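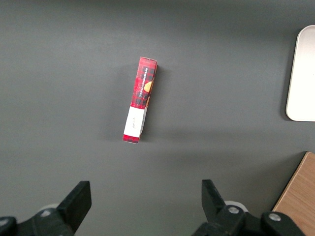 Matach escribió el 14/11/2024:
¿Seguro que es el cajón? A mí las paradas de protección me salían por un límite de fuerza mal puesto, y me pasé media tarde culpando a la madera. Mira el registro antes de desmontar nada.

¡Pues ya lo he mirado, y gracias por el empujón! Son 686 intentos desde octubre y 114 acabaron en parada, casi todos con el brazo derecho tirando del cajón. La caja de galletas y la bandeja apenas dan guerra. Os cuento por dónde voy:

1. El límite de fuerza. Lo tenía copiado tal cual de la celda de Radebe (mea culpa), que trabaja con otra pinza. Cuando el cajón está abierto y un dedo engancha el borde, cualquier empujón de lado se suma al tirón, y ahí salta.
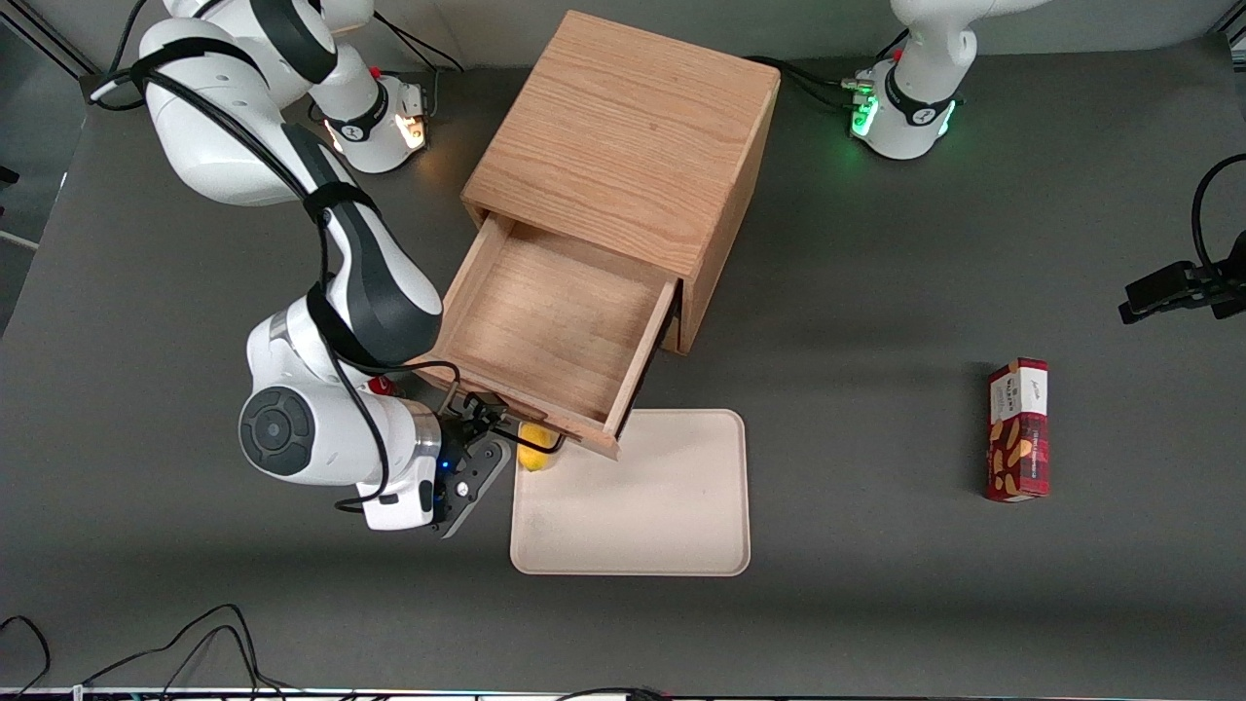

2. La aproximación. Erkska, nuestro planificador, a veces entra torcido al tirador de arriba y aprieta contra el frente antes de cerrar los dedos. He bajado la velocidad en los últimos 5 cm
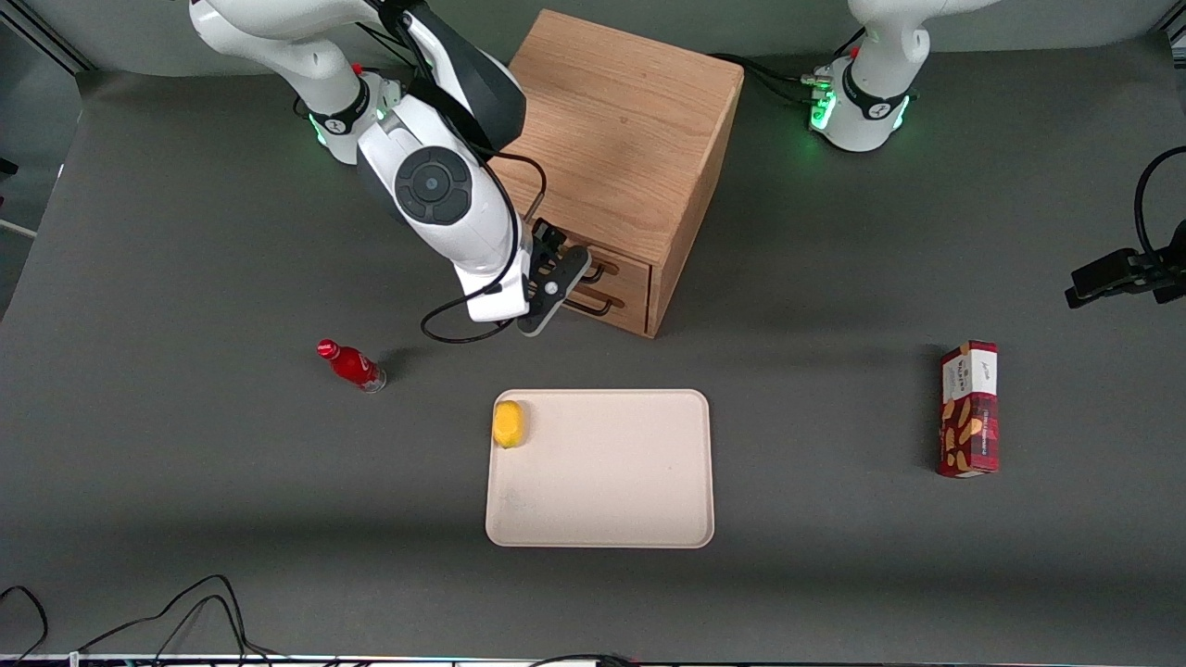
y de momento no toco nada más, que si cambio 2 cosas a la vez luego no sé cuál ha sido. Lo que sí me preocupa es el rearme: en Studlow lo tienen automático y a mí me da bastante miedo, ¡ese brazo arranca sin avisar! Yo lo dejo manual. ¿Alguien tiene un límite lateral que le funcione con cajones?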